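Skodari sets aside funds for second surgical training robot

30 October 2025

Skodari teaching hospital has approved the purchase of a second robotic system for its surgical skills centre, with delivery planned for May.

The system will be leased from Memau over 50 months. Under the agreement, the supplier covers servicing and one replacement arm, while instruments are bought separately by the hospital. Schumacher, which supplied the existing system, also bid.

Demand for practice time was the main argument for the purchase. The centre logged 346 booked sessions on its present machine in the past year, and trainees currently wait six weeks for a place on the suturing course.

Instruments are expected to be the largest running cost. Each may be used only a fixed number of times before it must be replaced, and the hospital has budgeted for some 2,000 uses a year across both machines. Needle drivers will make up most of the first order. Practice tissue and thread will come from Filico under the current contract.

Suturing takes two instruments, a curved needle and a length of dark thread, worked over a small opening in a soft surface.

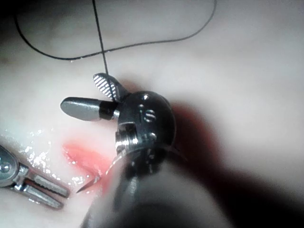

What happens next

The room beside the present suite will be rewired over the winter and given a stronger floor. Bookings for the new system open once staff training is complete. The older machine stays in use, and a decision on replacing it will be taken with next year's budget.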